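Skaltix Pricing Survey – README

Survey responses from small bookkeeping and accounting practices, describing how they set and present their fees. Compiled by Yasmine Samir at Ikell, Trirkville. Last updated Sep 18, 2024.

What's in it
There are 4,000 fee records from 530 practices. Each record covers one service as the practice sold it in April, with GST left out.

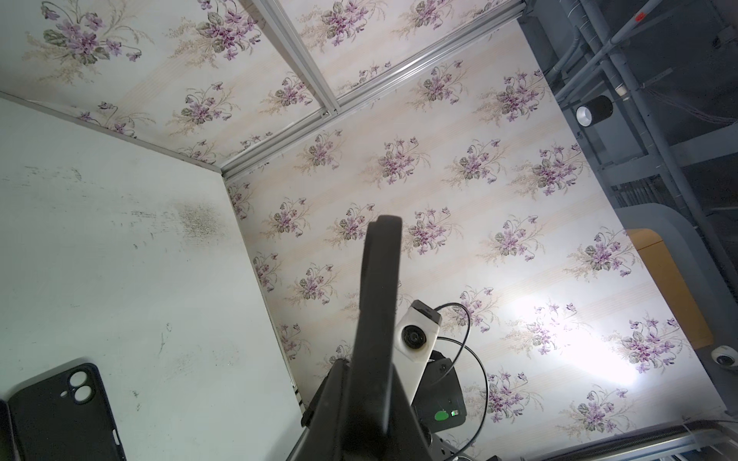

Practices with more than one office answered once, for the head office only. Fees quoted as a range are stored as two values, low and high.

Files
fees.csv – one row per service, 8 columns
practices.csv – one row per practice, with size band and region
labels.txt – meaning of the service codes

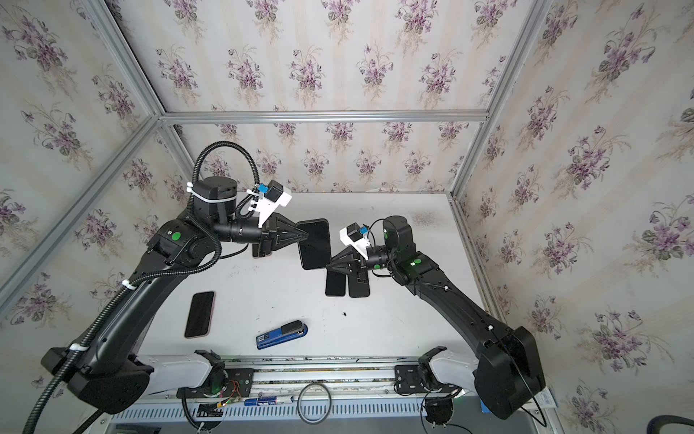

Cleaning
Hourly and fixed fees are kept in separate columns and were not converted. Blank cells mean the question was skipped. A zero means the service is free to existing clients. Service names were matched by hand to the Ragnarsson code list, and anything that didn't fit went under OTHER.

Known problems
Payroll is under-reported. Size bands with fewer than 5 practices have been merged with the next band up. 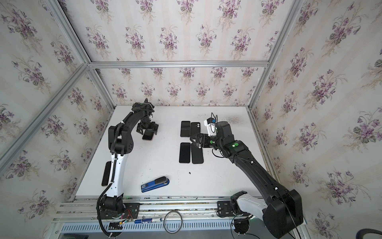
Licence
Free for research and teaching. Please ask Ikell before any commercial use, and send corrections to Yasmine with the row number.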